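4. Washing outerwear

The Plimbridge washer has a separate Outerwear cycle for jackets, shells and padded coats. It runs for 76 minutes and spins at 800 rpm.

Before you start

1. Read the care label. If it says dry clean only, do not use this cycle.
2. Empty the pockets and close all zippers.
3. Tie drawstrings in a loose bow so they do not catch in the door seal.
4. Brush off dried mud outdoors. Grit left in the drum can scratch the glass.

Running the cycle

5. Load no more than 2 jackets. Padded items need room to move.
6. Pour liquid detergent into the left compartment. Leave the softener compartment empty – softener can spoil a water-repellent finish.
7. Turn the dial to Outerwear and press Start. The door locks until the cycle ends.

CAUTION: Do not wash waterproof covers or rubber-backed items on this cycle. They can trap water and throw the drum off balance during the spin.

NOTE: If the display shows E7, the load is uneven. Press Pause, wait for the door to unlock, then rearrange the load.

After the wash

8. Take the jacket out promptly and shake it by the shoulders.
9. Hang it to dry away from direct heat. Do not iron reflective trim.
10. Check the trim and seams for wear before putting the jacket away.

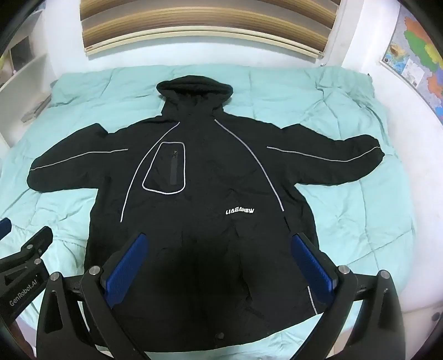 Black jacket with reflective trim

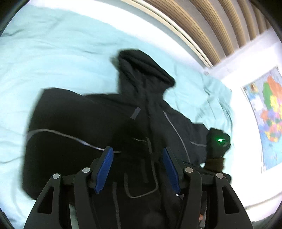
5. Cleaning the detergent drawer

Pull the drawer out until it stops, press the blue tab and lift. Rinse under warm water and slide it back in.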